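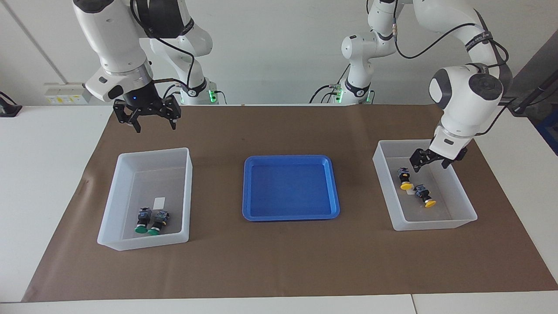 Vident 2 review: six months with a two-arm policy training kit

Posted 9 Aug 2021

I put off writing this one for ages, partly because my opinion kept changing. We installed Vident 2 in February, I hated it by the end of the first week, and I'm now the person in our lab who gets annoyed when somebody suggests going back to the old pipeline. So take this as a review from a convert, with a convert's blind spots.

Quick background for anyone who hasn't run into it. Vident is a training toolkit from Drilach for learning two-arm pick and place from demonstrations. You drive the arms yourself, it records everything, you train a policy, and then the arms try it on their own. Plenty of packages do that much (we came from Rindis, which does that much and does it fine). What Drilach sells on top is a method they call staged relabeling. When you record a demo, the software chops it into stages by watching the grippers open and close, and then it reuses each stage as a training clip for other goals. So one demo of "move a green button to the tray" also teaches "reach into the left bin" and "let go over the tray" and so on. The claim is that you need far fewer demos. That claim is why we bought it, and it's mostly what I want to talk about.

Our test task is push buttons, the panel-mount kind with a dark body, a blue-and-white block on one end and a round colored cap on the other. Green caps in the left bin, yellow caps in the right bin, blue tray in the middle. Each bin has a little white label card lying in it. The arms have to get the buttons into the tray, and depending on the instruction it's only greens, only yellows, or one of each. It sounds like a toddler's game and it is surprisingly mean! The buttons lie at whatever angle they feel like, and when two of them are right next to each other, a parallel gripper has to come in tilted or it knocks the neighbor.

Setup

Setup was a bad time. The installer is fine, the calibration wizard is not. It wants each arm to touch a set of points on the table, and if you stop partway through it throws the whole thing out and you begin again. I stopped partway through more often than I'd like to admit. We also had to re-run it after putting brown paper down over the white tabletop, which we did for contrast and which I would recommend to anybody using pale bins. Frosted plastic on a white table gave the vision side fits. Paper is cheap, it wrinkles, the policy doesn't seem to care.

Recording

This is where I started to like it. You can drive one arm while the other one waits, or both together, and the software keeps track of which stage belongs to which arm. Bad takes can be trimmed instead of binned, so if you fumble the release you keep the nice reach and throw away the last bit. In Rindis I used to delete the whole take and swear.

We recorded 400 demos for the button task. After relabeling, Vident gave us 1,398 usable clips out of those. I sat and watched a big pile of them, because I didn't trust it, and most were sensible. The junk ones nearly always came from the same mistake: a gripper closes a tiny bit to straighten itself before going in, and the software decides that was a grasp. There's a threshold slider for this, buried two menus down. Turn it up on day one.

Does the method work?

For us, yes, with a big asterisk. We trained twice, once with relabeling on and once with it off, same 400 demos, same training time. Then we ran 80 trials with each policy, mixing the instructions and shuffling the buttons by hand between runs. The relabeled policy failed 13 of its 80. The plain one was a lot worse, and worse in a boring way. It would drift out over a bin and hang there with its fingers open, as if it had forgotten why it came in.

The asterisk is what those 13 failures looked like. Nearly all of them were in the crowded case, two buttons close together with the caps pointing different ways. Relabeling gives you more examples of things you already demonstrated. It can't hand you an approach angle you never recorded, and I had been lazy about recording steep ones. I went back and added some, and the crowded bin got better to my eye, but I haven't rerun the full set of trials so please don't quote me on it.

I also tried it on our cable sorting task and got much less out of it. Cables don't have tidy grasp and release moments, you regrip constantly, and the stage splitter made confetti of the demos. If your work looks like that I'd hold off.

Things that bug me

The playback viewer can't show both wrists and the table view at the same time, on a product made for two arms. Come on. The names Right and Left follow the robot's own point of view, so if you sit facing it everything is flipped, and I still get it wrong when I'm tired. Export is slow. The manual is written for people who have already read the manual.

Also, the license is per workstation, so if you train on one machine and run on another you pay twice. I wrote to Drilach about it and got a polite note with a link to the price page.

Things I'd miss

The trimming, a lot. The stage timeline, a colored strip under each demo that you can drag around with the mouse. And the dry run mode, where an arm goes through a policy hovering above the bins with the fingers open and never reaches in. I use that every single morning before I let it near anything.

Who should get it

If you do short tasks with clear grabs and drops, and your bottleneck is someone sitting there recording demos until their wrists hurt, get it. If you have one arm, the free Ocampo scripts do a simpler version of the same splitting and you can try the idea out before spending anything. I ran them on our old single-arm data and they were rough but usable.

Four stars from me. It would be four and a half if the calibration wizard had a save button.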